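Flirkley Egg Decorating Kit Review: Good Dye, Weak Stencils

We dyed two batches of eggs with the Flirkley kit this spring, one with the kids and one after they were in bed. It costs a little more than the tablets at the grocery store. For the extra money you get six bottles of liquid dye, a sheet of stencils, two fine brushes and a drying rack that folds flat.
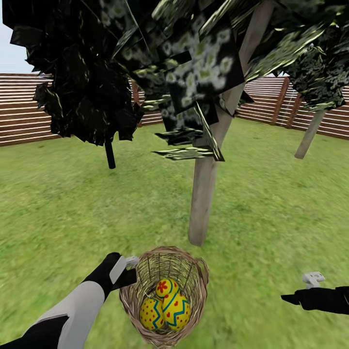 Words by Arash Hosseinzadeh
Filed in September, updated after a second batch

Yellow is the color to start with. It covers a white shell in one dip, and red or teal details painted over it stay easy to see. A zigzag band with small red dots takes very little skill and still looks like you tried. The purple was a letdown. It dried blotchy on both batches, even after I wiped the shells with vinegar first as the leaflet says.

The bottles hold enough for 38 eggs according to the box. I ran low on yellow well before that, but I was using it as a base coat for nearly everything. The caps are stiff, and an adult will have to open them.

The stencils are the weak part. They are cut from thin plastic that doesn't bend well around the narrow end of an egg, so paint creeps under the edges. I gave up on them and did the flowers by hand with the smaller brush - a dot in the middle and petals around it. The larger brush shed hairs and went in the trash.

Drying took 20 minutes on the rack. Leave the eggs overnight if you plan to stack them, or the dots will smear.
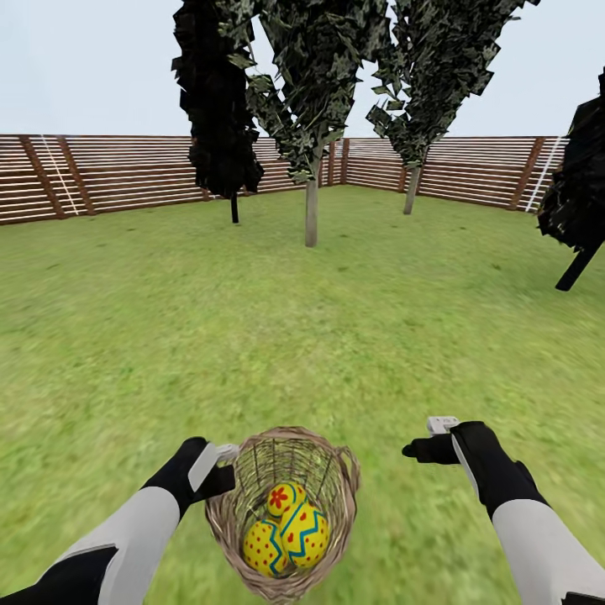 Home & Garden > Seasonal > Easter

For an outdoor hunt, bright shells help a lot. Yellow shows up well against grass, and the green dye in this kit does not. If your kids are under five, skip the green. Carry the eggs out in something with an open weave and a proper handle. I had been using a Lecomte mixing bowl, and two eggs cracked on the back steps.

The Wonura kit I bought last year had better brushes and only four colors. Between the two I would buy the Flirkley again for the dye and keep my own brushes. Refill bottles are sold separately, though the purple was out of stock when I looked.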